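Section 2. Planning and Budgeting for a Tabletop Pick Station

2.1 Before You Request a Quote

This section applies to departments planning to purchase a Sunero single-arm station with the Flisex two-finger gripper. Complete the steps below before contacting the Flanagan order desk. Incomplete requests are returned without a price.

1. List the objects the arm will handle. Include at least one rigid item, one item that rolls and one soft package.
2. Record the weight of the heaviest item when full. The limit for the standard gripper is 550 grams.
3. Choose the work surface. Existing furniture may be used if it is level and does not rock when pushed.

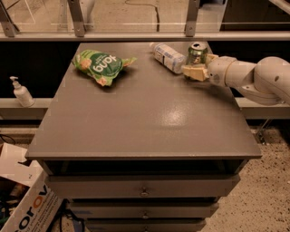

Flonden Equipment Planning Office

4. Measure the clear space on the side where the arm will reach in. Allow 200 mm beyond the edge of the work surface so that the gripper can open fully.
5. Check the lighting at the hour the station will be used. A slightly glossy top may show a bright patch of glare. Budget for a matte cover if the patch falls where objects will be placed.

Note: Drawers under the work surface may stay in use for storage, but they must be closed while the arm is moving.

2.2 Setting the Budget

6. Enter the arm, the gripper and the mount as separate lines. Departments that already own a mount should leave that line blank — do not enter zero.
7. Add $2000 for installation and operator training.
8. Add 15 percent of the equipment total for spare finger pads, cables and test objects. Ordinary drink cans, water bottles and snack bags are acceptable as test objects and should be charged to supplies.

CAUTION: Opened cans must be emptied before use. Liquid damage to the gripper is excluded from the warranty.
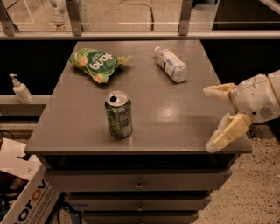

Figure 2-2. Gripper open at the edge of the work surface, with can, bottle and bag on top.

9. Submit the completed worksheet to your budget office. Requests received after the July closing date are carried to the next funding period.

Note: A second gripper may be added to the order later at the quoted price — see Section 5, Changes to an Open Order.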